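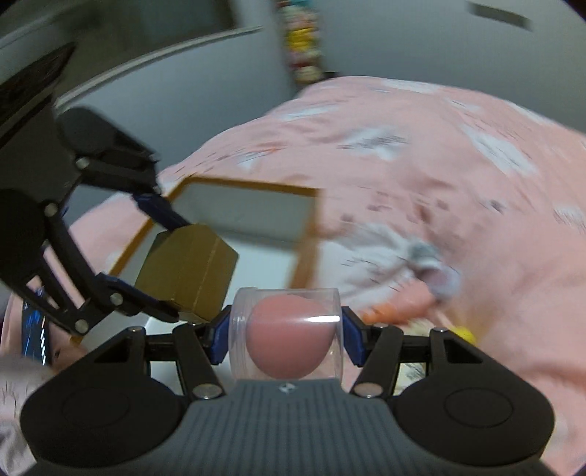 Two hand-held grippers at work over an open box, one with a clear container and the other with a small cardboard box. Photo: Prolluvent

The bed belongs to the younger daughter of Sushil Ahuja, and on school mornings it becomes a workplace. He puts a box on the blanket, takes a gripper in each hand and begins to move small things in and out. Each try is one example. When he has 80 good ones he stops, drinks his tea and sends the files to Prolluvent, the company that pays him for them.

I visited him in June, when the project was still small. Prolluvent had then 17 people who collected at home. Its engineers want to teach a two-armed robot to pack and unpack ordinary objects, and for this they need many recordings of a person doing the same work with the same kind of fingers. The first recordings were made in a laboratory, on a gray table under a good lamp. The model learned that table very well. In a real kitchen it became confused by a flowered cloth.

So the company now asks for homes, and it does not ask people to clean up first. A blanket with a print is welcome. A soft surface is welcome too, although it makes the work harder for the hands.

Ahuja was a tailor for many years and he is patient with small movements. He explained to me that the round things are the most difficult. A wooden block waits for you, he said, but a cup on its side wants to roll, and if there is something inside the cup, it rolls also, in its own time. You must close the fingers slowly and feel with your wrist where the weight is.
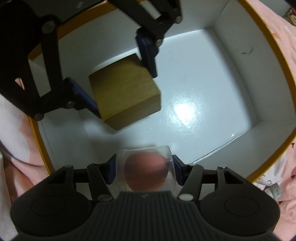 The two hands must also learn not to disturb each other. The instructions, which are 5 pages long, say that both grippers should be used in the same example, each with its own object, and that neither should wait too long for the other. In his first week Ahuja often knocked them together. Those tries were thrown away, and he was not paid for them. He still finds this a little unfair.

The company later changed the rule. A clumsy try is now kept if the person corrects it, for example by putting a dropped block back in its place. The engineers had noticed that a robot trained only on perfect tries did not know what to do after a mistake. Ahuja was pleased to hear it. He told me he had about this matter written to them twice.

Before I left he let me try. I needed 17 minutes to make one example, and the file was refused the same evening.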